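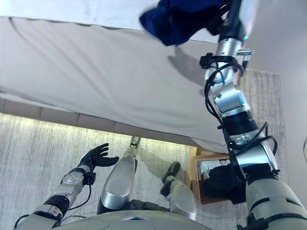
Score the grasp before the fold

The Ragnarsson student challenge awards 15 points for a finished laundry task and none for anything that comes before it. Teams get a bed, a basket and a mix of garments. A run is complete or it is a zero. I have helped the Grusia team with its entry since July, and I think the rule is wrong.

A bedroom is a hard place for a robot. The mattress is soft, the covers slide, and the rug gives the feet a different surface from the lab floor. Most student teams do not get as far as folding. They spend the season on reaching, closing the fingers and lifting, and those stages get no credit at all.

Dark cloth is the worst of it. A navy shirt in a heap has few visible edges, and the depth estimate flattens out over the folds. The planner picks a point, the hand closes, and nothing in the joint readings says how many garments are between the fingers.
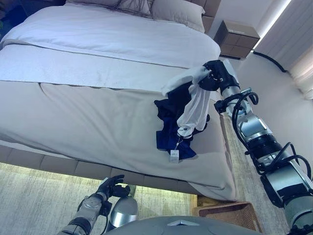

Right hand on the white garment, with the navy one tangled in it. Price tag still attached.

Separating two garments is a skill in its own right. It needs a decision (shake, set down, or bring in the other hand) and then a check that the decision worked. Under the current rules a team that has built this check and a team that has built nothing score the same if neither one finishes. Judges see the difference and have no box to write it in.

The usual objection is that partial credit rewards unfinished work. I accept that it can. A point for touching the cloth would be worthless, and teams would collect it all afternoon. The stages have to be ones that can fail: one garment lifted clear of the others, held through a move, and released inside a marked area. Our log for the season has 158 attempts in it, and sorting them into those stages took one evening. The exercise changed what we worked on next. We had been tuning the arm path, and most of the losses were in the hand.

Wrist cameras deserve a mention. The head view is blocked by the arm during much of the reach. The wrist view has the thumb across the middle of it, but it is close to the cloth at the moment of contact – and that is when the information is needed.
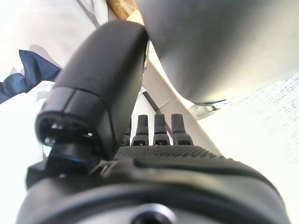
Liliana Bassi takes the other side. She wrote to me that a household does not pay for a shirt held nicely in the air, and that students who are marked on stages will learn to stop at the last stage they can do. Her proposal is to keep the single score and allow more runs.

More runs would help a little. They would not tell a first-year team which part of its system is broken, and they would favor teams with two operators and spare hands. I would keep the full score for a finished run and put four smaller marks under it, capped so that they never add up to a finish.

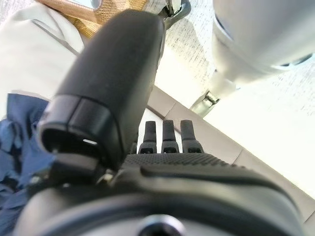 Would stage marks make judging slower? Slightly, by the time it takes to tick a sheet during the run, and the judge is already standing there watching.

The rules for next season are still in draft. Teams that keep attempt logs should send them in with their comments, including the bad weeks.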